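Startseite > Sport > Fußball > Software & Daten > Testberichte

Bilura Transfer 5 im Test: Kaderdatenbank für Scouts und Vereine unterhalb der Profiligen

Stand der Prüfung: 17. April, Programmversion 5, Einzelplatzlizenz.

Bilura Transfer richtet sich an sportliche Leitungen, die Spielerprofile, Vertragslaufzeiten und Ablösemodelle in einer Anwendung führen wollen. Der Hersteller liefert eine Desktopversion und eine reduzierte Ansicht für das Tablet. Geprüft wurde überwiegend die Desktopversion, im Parallelbetrieb zu einer gewachsenen Tabellenkalkulation mit 1.241 Spielerdatensätzen.

Der Import erfolgt über eine CSV-Schnittstelle. Pflichtfelder sind Nachname, Geburtsdatum und aktueller Verein, alles Weitere lässt sich zuordnen oder verwerfen. Von den 1.241 Datensätzen wurden 144 beim ersten Durchlauf abgewiesen, durchweg wegen uneinheitlicher Datumsformate. Das Fehlerprotokoll nennt Zeile und Spalte, eine Korrektur direkt im Protokoll ist nicht vorgesehen. Man bessert die Quelldatei nach und importiert erneut. Dubletten erkennt das Programm zuverlässig, solange das Geburtsdatum stimmt. Umlaute und skandinavische Sonderzeichen kommen unbeschädigt an, sofern die Datei in UTF-8 vorliegt.

Das Bewertungsmodell arbeitet mit neun Faktoren, darunter Alter, Restlaufzeit, Einsatzminuten und Ligastärke. Die Gewichtung ist frei einstellbar, die Summe muss 100 ergeben. In der Voreinstellung wird die Restlaufzeit zu schwach berücksichtigt: Ein Innenverteidiger mit auslaufendem Vertrag erhält im Januar fast denselben Marktwert wie ein gleichaltriger Spieler mit drei Jahren Bindung. Wer mit Ablösen kalkuliert, sollte den Faktor vor dem ersten Einsatz anheben. Die Ligastärke wird als Koeffizient hinterlegt und muss für Regionalligen von Hand gepflegt werden.
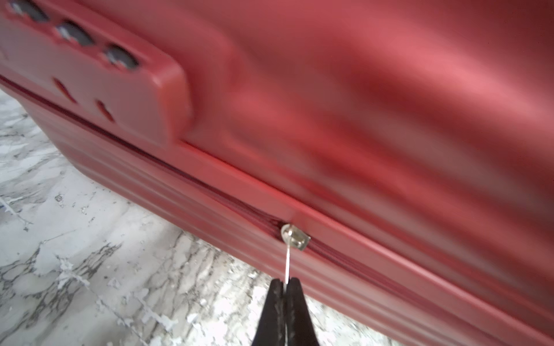
Die Zugriffsrechte sind in Version 5 neu gegliedert. Es gibt Lesezugriff, Bearbeitung und Verwaltung, jeweils getrennt für Profile, Verträge und Berichte. Vertragsdaten lassen sich zusätzlich mit einem Kurzcode sperren, der nur aus Ziffern besteht. Für Gehaltsangaben ist das zu wenig: Drei Zahlenrädchen wie am roten Hartschalenkoffer genügen für das Gepäck auf der Auswärtsfahrt, eine Vertragsablage verlangt ein vollwertiges Kennwort. Ein solches lässt sich in den erweiterten Einstellungen erzwingen, ab Werk ist die Option deaktiviert. Fehlversuche werden mitgeschrieben, lösen aber keine Sperre aus.

Die Berichtsfunktion erzeugt PDF-Dateien in zwei Layouts. Das Kurzprofil passt auf eine Seite und enthält Stammdaten, Einsatzhistorie und ein Netzdiagramm. Das Langprofil ergänzt Freitextnotizen und Vergleichsspieler. Beide sind sauber gesetzt. Störend ist, dass die Achsen des Netzdiagramms bei jedem Spieler neu skaliert werden, wodurch sich zwei ausgedruckte Profile nicht nebeneinanderlegen lassen. Eine feste Skala hat der Hersteller auf Anfrage für Juli angekündigt.

Auf dem Tablet stehen Profile und Notizen zur Verfügung, auch ohne Netzverbindung. Der Abgleich startet beim nächsten Kontakt mit dem Server selbsttätig. Haben zwei Personen denselben Spieler bearbeitet, gewinnt der spätere Eintrag, der frühere landet in einer Versionsliste. Bei Freitexten wäre eine Zusammenführung wünschenswert.

Zum Vergleich wurde Cornska Squad herangezogen. Dessen Oberfläche ist schneller, die Suche nach kombinierten Kriterien (Linksfuß, unter 23, Vertrag bis Sommer) deutlich flüssiger. Dafür fehlt eine Verwaltung von Weiterverkaufsbeteiligungen, die bei Bilura mit Prozentsatz, Schwellenwert und begünstigtem Verein hinterlegt wird. Für Ausbildungsvereine ist dies das gewichtigere Argument.

Bewertung:
Import: gut
Bewertungsmodell: gut, nach Anpassung der Gewichte
Rechteverwaltung: befriedigend
Berichte: befriedigend
Mobiler Einsatz: gut

Empfohlen für Vereine mit eigener Scoutingabteilung und regelmäßigen Spielerverkäufen. Wer ausschließlich ablösefreie Zugänge verpflichtet, kommt mit Cornska Squad oder einer gepflegten Tabelle ebenso weit.

Test und Text: Magnus MacBrayne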